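Quarta-feira, 25 de dezembro
Por Corinne Ferreira

O almoço de Natal foi ao meio-dia e às três já não havia ninguém à mesa. Lavei a louça, guardei o resto do peru e fui tratar do quarto dos fundos, que eu vinha adiando desde agosto.

É o quarto onde dormem as visitas. Tem duas camas, o guarda-roupa branco e o papel de parede listrado de rosa e branco que escolhi quando nos mudamos para a rua Osden. Meu marido nunca gostou das listras. Comprei os rolos na Haddad, que estava fechando a loja do centro, e paguei 125 por tudo, incluindo a cola. Até hoje não descolou em canto nenhum.

O problema do quarto são as coisas pequenas. Roupa eu dobro e guardo, brinquedo grande vai para o armário. Mas o que sai dos bolsos e das bolsas fica em cima da cama, e quando alguém precisa dormir ali tudo passa para a outra cama, e depois volta. Neste mês passamos de oito pessoas em casa em dois fins de semana seguidos, então dá para imaginar.

Desta vez usei um cesto azul-claro de plástico, daqueles vazados, que antes ficava no banheiro com os pregadores. Coloquei em cima da colcha de peônias e fui pondo dentro o que era miúdo. A regra é simples: o que cabe na mão e não tem lugar certo vai para o cesto. Depois levo o cesto para a cozinha e resolvo tudo sentada.

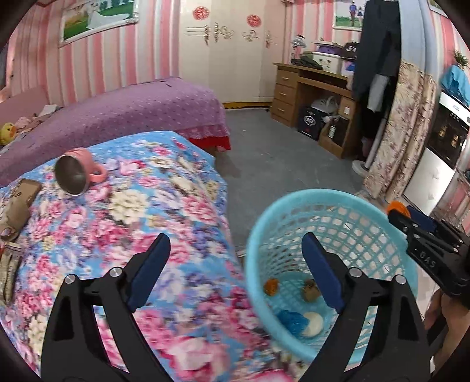 O cesto ainda no começo, com a caneca rosa deitada na colcha.

A caneca não entra na regra, vai direto para a pia. Já perdi uma parecida por ter esquecido café com leite dentro durante uma semana. O pato amarelo de pelúcia fica na cama do fundo, em cima da colcha roxa, porque minha neta pergunta por ele assim que chega. As roupas cor-de-rosa ao lado dele são para separar depois, já que parte não deve servir mais.

Aproveitei para pensar na colcha florida. É da Skallovska, comprada há anos, e eu queria outra igual para a segunda cama. Liguei na semana passada e me deram dois preços, 1128 à vista e 1164 parcelado, com entrega. Achei caro e deixei para lá. A roxa de bolinhas brancas está boa e lava bem na máquina.

O retrato de casamento continua alto na parede da esquerda. Pensei em baixar um pouco, mas teria que tapar o furo, e furo em papel listrado aparece muito. Fica onde está.

Faltam as gavetas do guarda-roupa, que deixei para o fim de semana. Se alguém souber de uns divisores de gaveta que não entortem, me escreva. Os que comprei da Lurkon eram baixos demais e as meias passavam por cima.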